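Greifervergleich im Februar, von Hülya Çınar

# Zwei Arme, ein Dreieck und eine Banane, die nicht mitspielen darf

Seit dem Umzug nach Hanstead hat unser Labor endlich Fenster. Wer schon einmal versucht hat, bei Tageslicht eine Kamera zu kalibrieren, weiß, dass das keine reine Freude ist. Immerhin sieht man jetzt, was schiefgeht.

Die Frage für diese Runde kam aus der Freitagsbesprechung und klang harmlos: Wie gut kommen zwei Parallelgreifer mit Dingen zurecht, die weder Würfel noch Zylinder sind? Würfel können alle. In jedem Prospekt wird ein Würfel gegriffen, meistens ein blauer, und meistens lächelt jemand daneben. Wir wollten wissen, was passiert, wenn ein Teil spitz zuläuft, wenn es flach ist und sich biegt oder wenn beide Arme gleichzeitig etwas von ihm wollen.

Verglichen haben wir zwei Sätze Greiferfinger, den schmalen von Wirkeck und den etwas breiteren von Ashour, und dazu zwei Einstellungen im Regler. Die eine heißt bei uns »höflich«, die andere »entschlossen«. Die Namen stehen leider inzwischen auch in der Konfigurationsdatei und werden dort vermutlich bis zur Rente bleiben. Pro Kombination waren 100 Durchgänge geplant, gesteuert wurde alles über den Plarosbridge-Controller. Das Handbuch dazu hat 888 Seiten, und der Abschnitt über das Nachgeben beim beidhändigen Greifen hat 2.

Am hinteren Tischrand bleibt bei uns immer dieselbe Gesellschaft stehen: Banane, Tellerstapel, Riegelhaus mit den bunten Türchen. Sie dient der Bilderkennung als Ablenkung und erfüllt diese Aufgabe auch bei den Menschen.

## Bilder vom Tisch

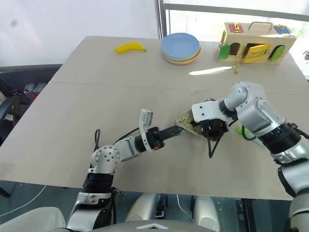

Die gelochte Dreiecksplatte. Rechts ist eine Ecke im Griff, links wird noch gezielt.

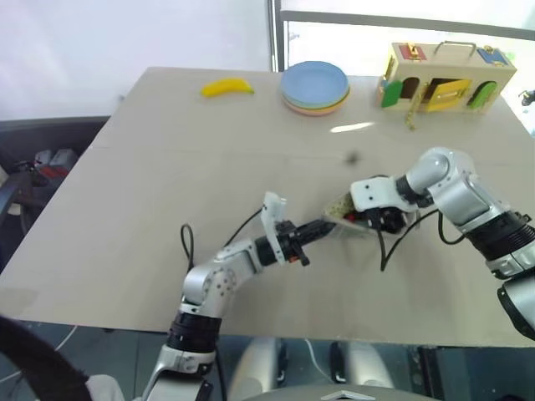 Der durchsichtige Behälter zwischen den Armen, mit etwas Rotem darin. Der linke Greifer ist geschlossen und berührt die Ecke.

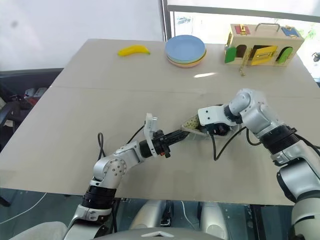
Spitze voraus: Der Keil zeigt nach links, und zwischen den beiden Händen wird es eng.
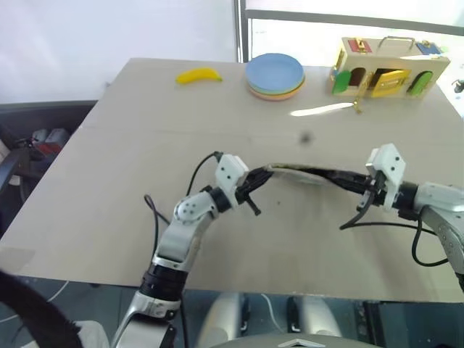

Ein dünner, gebogener Streifen, an beiden Enden gefasst. Hier ist »entschlossen« ein Charakterfehler.

*Alle vier Bilder: derselbe Tisch, beide Arme, und hinten schaut die Banane zu.*

## Was wir notiert haben

Die schmalen Finger kommen überall hin und halten dafür weniger gern fest. An einer schrägen Kante drehen sie das Teil lieber ein Stück, als es anzuheben, und wenn man nur den Zahlenwert der Greifkraft im Protokoll anschaut, sieht das sogar nach einem Erfolg aus. Die breiteren halten besser und verdecken dabei zuverlässig genau die Stelle, die man in der Kamera sehen möchte.

Beim Regler war ich vorher für »entschlossen«. Das nehme ich zurück, jedenfalls für alles Dünne. Sobald beide Arme dasselbe Teil halten und jeder von seiner Zielposition überzeugt ist, wird aus Zusammenarbeit ein sehr langsames Tauziehen. »Höflich« löst das, braucht aber pro Griff so lange, dass man dazwischen E-Mails beantworten kann. Ich habe in der Woche sehr viele E-Mails beantwortet.

Mit der Kamera am Kopf bin ich zufriedener als erwartet. Der helle Lichtfleck auf der Tischplatte ist der Erkennung allerdings mehrfach als Gegenstand gemeldet worden, einmal mit höherer Sicherheit als die Banane. Ein Rollo ist bestellt.

Offen ist noch die Kabelführung am Handgelenk. Die Schlaufen, die unter den Greifern hängen, brauchen wir für den vollen Drehwinkel, und kürzere haben wir probiert, mit dem Ergebnis, dass jetzt ein Stecker fehlt. Der nächste Versuch läuft mit Spiralkabel.

Die Rohdaten liegen im Projektordner unter »Greifer_Februar«. Bitte nicht »Greifer_Februar_neu« nehmen, das ist der ältere.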